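Volunteering at a two-day community conference with free lodging – what am I signing up for?

Posted by Nayara Bastos in Events & Gatherings

I put my name down to help at the Skutthorpe Fair Housing Conference in March. In return I get free registration and a bed in a host's spare room. The confirmation email says I'll be on "floor support" and should "dress accordingly," and that is the whole email. I've been to two conferences in my life and slept through part of one. Do helpers get to hear any of the talks? And is it rude to ask the host family about a door key before I've met them?

3 replies

Everaldo Vieira

Floor support means you stand by a door and tell people where the restrooms are. I did it last year in the Arruda building, which has two floors and seems to have four. Learn the restrooms first. The keynote speaker will ask you too, usually with one minute to go.

You do hear talks, mostly the last third of them, through a door somebody has propped open with a box of tote bags.
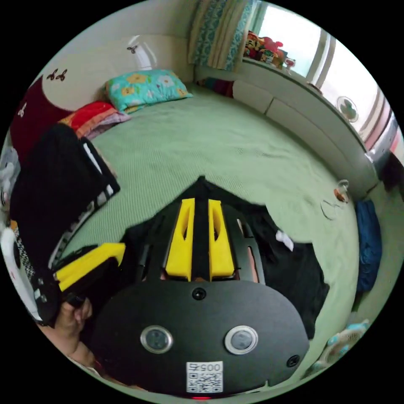 As for the key, ask now. Evening sessions run late, and the Saturday dinner runs later, mainly on account of the toasts. Hosts are used to the question. Mine mailed me a key with a note about the dog.

Wear flat shoes and something plain. They hand you a lanyard and it goes with nothing anyway.
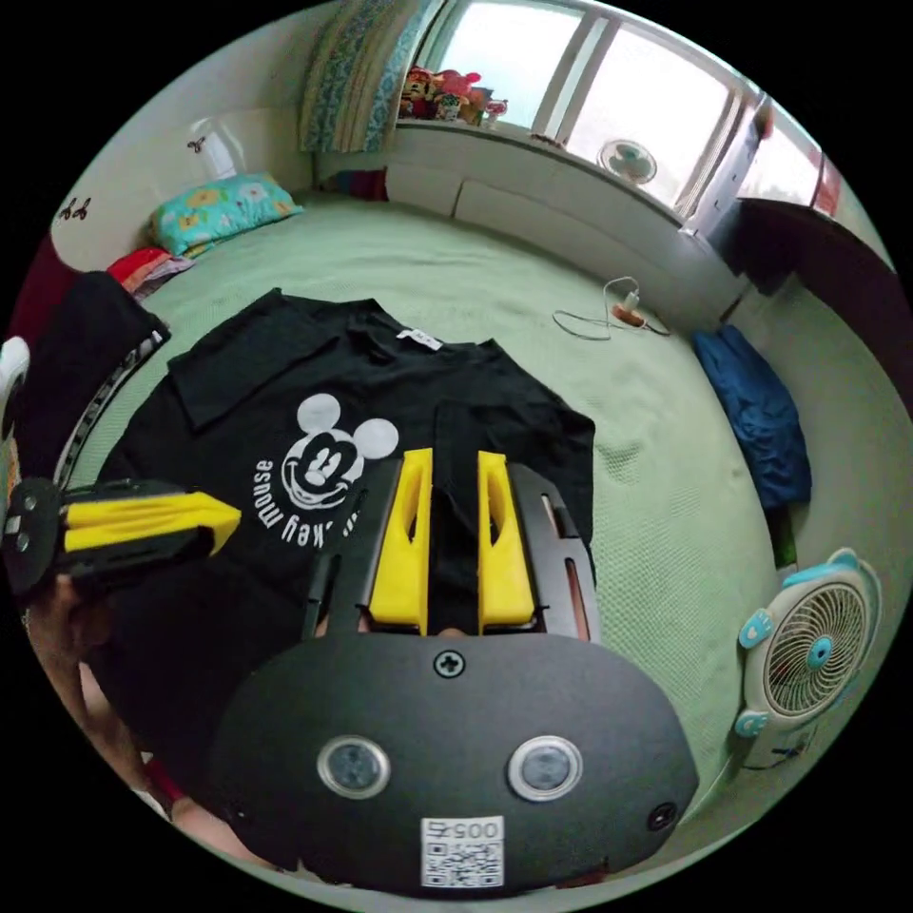
Simone Vasconcelos

I do the helper schedule, so I'll apologize for the email, which I wrote at a bad hour. The longer version:

Shifts are 2 hours, and nobody gets more than two a day. Outside your shifts you're a regular attendee and can sit wherever you like, including up front, where there are always seats. We expect 600 people this time, in a hall that holds 1000, so you won't be turned away from anything except possibly lunch.

Lunch is by ticket. Pick yours up at the Undesum table before your first shift, and keep it somewhere you'll find it again. Last year we reprinted 14 of them for one very hungry panel.

A few things helpers have written to me about this week:
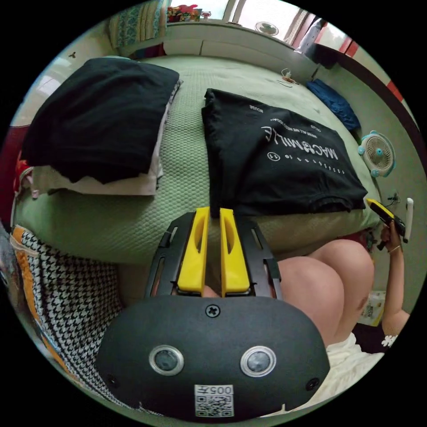 Can I swap a shift once the schedule is out?

Find someone willing, then have both of you email me. Swaps agreed in a hallway are binding only in the hallway.

Is there parking near the hall?

The lot behind Lusa Street is free on the weekend and fills by breakfast. After that it's the garage, and we can't pay you back for it, though people do keep sending me the receipts.

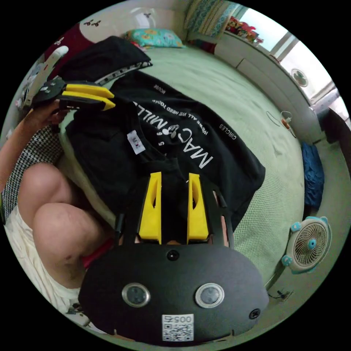

When do I find out who my host is?

Names and phone numbers go out a week before the opening session. If you have allergies, or can't manage stairs, tell me before then and I'll match you with that in mind.

Wissam Salameh

Bring a sweater. Also there is no coffee after 3 whatever the program says.

Nayara Bastos

Thanks, all. I've asked about the key and apparently there's a dog here as well. Simone, I've emailed you about stairs – I'm fine with them, I just don't want the attic.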